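I came to Turmont to talk about toys and spent most of the morning talking about vegetables, and I can't say I minded! The woman I was there to interview runs Katene, a little lending library for play things, and what she lends more than anything else is pretend food. Families borrow a bag, keep it for three weeks, bring it back. She asked me to leave her name out of it ("people will call me at dinner") so she's just going to be "she" all the way through.

She started with 40 pieces, nearly all of them fruit. Last April she passed 1000, and she's still a bit embarrassed about that.

"I'd go to buy one pear," she told me. "One pear, to replace a pear. And I'd come home with a pumpkin and a bunch of leeks and something I had to look up."

We had coffee first (very strong, no complaints) and then moved over to the white table where she sorts things. I asked why vegetables. She said fruit is too easy. Kids know what to do with a banana, they pick it up and pretend to eat it and the game's done. Give the same kid an eggplant and they have to cook it.

"They have to come up with a pot, and a stove, and somebody who's hungry," she said. "I had a little boy who fried one for a whole afternoon. He wouldn't let his sister touch it, he said it wasn't ready."
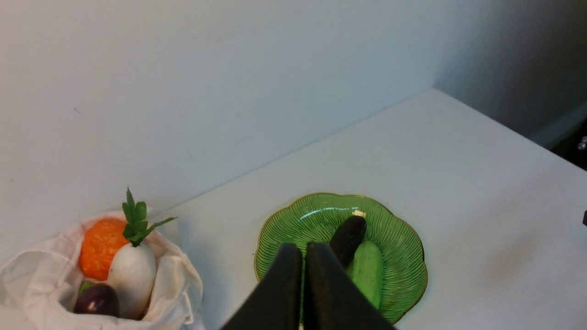 *Eggplant and cucumber, served on the good plate.*

I got a bit stuck on that plate, I'll admit. It's green glass, shaped like a flower, with a thin gold rim and fine lines running out through it, and I'd have been scared to let my own kids near it. She laughed at me. The plate stays at Katene, it's for when children come in and play at the table with her sitting right there. The plates that go home are dull little tin ones from Jullow and she doesn't love them.

"If you put a cucumber on a nice plate, a kid will carry it across the room like a waiter," she said. "On the tin ones they throw it. I've watched this so many times. It's the same cucumber!"

Does she have a favorite? She does, and it's the eggplant, and she didn't need any time to think about it. She likes the color, so dark it's almost black, and she likes that plenty of the younger ones have no word for it yet. She's heard it called a boot, a whale, and a "night potato," and she writes those down in a notebook by the door. The cucumber comes second. It has a slightly bumpy skin, and she's picky about that.

"Smooth cucumbers feel like a marker pen," she said. "I sent a whole box of them back to Ruvau. They were nice about it – I think they thought I was crazy."

Then we got onto the bags, and here she really got going. Katene used lidded boxes for the first year and she hated them. The lids went missing, the corners split, and parents stacked them on a shelf where no child could get at anything. Cloth totes slump, they fold open at the top, and a kid can look in and see a bit of something and want the rest. She picks them up secondhand, whatever's going, so they've all got different printing on them. The one on the table had Chinese characters across the front, half hidden by the strap, and neither of us could read it.

I asked if there's an order to the packing. I was sort of joking, but of course there is. Anything with leaves goes in toward the back with the green sticking up over the rim, then something pale and round in front of it, then the dark things down the side.

"You want it to look like somebody just came home from the market," she said. "If the leaves are at the bottom, it's a bag of lumps."
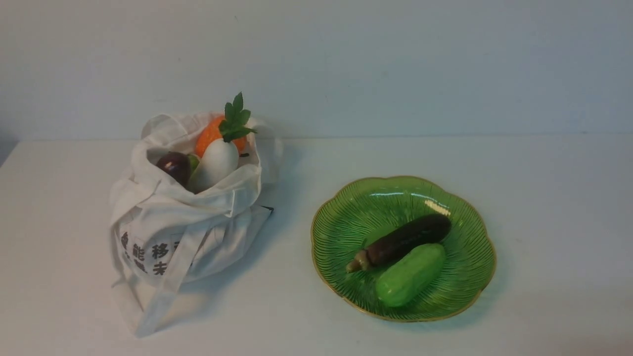
## What comes back, and what doesn't

A full bag is supposed to hold 6 pieces and a card with a list on it. The card is the first thing to disappear. Vegetables do a lot better than you'd think, and she loses more mushrooms than anything, small enough to go under a couch and stay there. She doesn't charge for lost ones. She does get extras, though, and one bag came home from a family in Jullow's own street with a real onion in it.

"I only noticed from the smell," she said. "I'd already lent it out again."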